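The bus from Kpodo got in late, so Adjoa Odoi did her warm-up in the hallway behind the stand, next to a stack of folded chairs. Nobody from Brenari had sent a keeper coach that season. She threw a ball against the wall and caught it, left side, right side, until the referee's assistant came to check studs.

Brenari needed a draw to stay up. Zirnon needed a win to go up. The ground held 1,000 when the gate at the far end was open, and it was open.

"Who takes their penalties?" Adjoa asked.

"Ametepe," said the captain. "You know that."

She did know that. Yaw Ametepe wasn't playing, of course. He was the other Ametepe, the father, and he coached Zirnon. It was his daughter who took the penalties, and he had taught her the same way he had taught Adjoa, on the dirt field behind the Dultex warehouse, with two oil drums for posts. He used to stand behind the drums and say nothing for an hour. Then he would say, "You moved first," and walk home.

The first half was poor. Both sides kept the ball in the air and the wind took most of it out for throw-ins. Zirnon hit the bar from a corner. Brenari had a shot that Adjoa could see from the other end was going wide as soon as it left the boot, and the crowd cheered it anyway.

At halftime their manager talked about the left back, who was tired, and then about the substitute for the left back, who had a bad ankle. He decided to leave it. Adjoa ate half an orange and changed her gloves. The old ones had split along the thumb.

Zirnon scored in minute 64. It was a cross from the tired left back's side, and the forward got there before anyone. Adjoa got two fingers to it. She picked the ball out of the net and kicked it to the center circle herself.
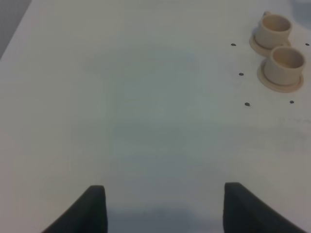

Brenari tied it with a few minutes left. The captain put in a free kick that came off somebody's shoulder, and later the league gave the goal to her because it had to give it to someone. That should have been enough. A draw kept them up. But the final round that year was played to a result, with thirty more minutes and then kicks if the score was level, and the team that lost would go through the September playoffs.

By the second period of extra time the Zirnon players were lying down whenever the ball went out. One of them asked Adjoa for water and she gave her the bottle.

In minute 118 the left back, who should have come off an hour before, reached for a ball she couldn't get to and took the runner's leg instead. The referee pointed at the spot. There was no argument. The left back sat where she had fallen and pulled grass out of the ground.

Ametepe's daughter put the ball down, picked it up, wiped it on her shirt and put it down again.

Adjoa looked past her to the bench. Yaw Ametepe had his hands in his coat pockets. He was looking at the ball.

She stood still. The girl started her run, slowed a little, and still Adjoa stood there. It felt much too long. She went right when the foot was already coming through, and the ball hit her on the forearm, then the post, then went out behind for a corner.

Everyone landed on her. She told them to get off and mark up, and they did. The corner was headed away. The one after it was headed away too, and the referee blew.

There were still the kicks. She saved one more and Brenari scored all of theirs, the last by the left back, who hit it as hard as she could straight down the middle and then had to be helped off.

Yaw Ametepe came across the field with his arm around his daughter. He shook hands with the manager and with the captain. When he got to Adjoa he looked at her gloves first.

"Those are new," he said.

"The others split."

He nodded. "You waited."

"Yes."

"On the second one you moved first."

"I saved it."

"I know," he said, and he took his daughter to the bus.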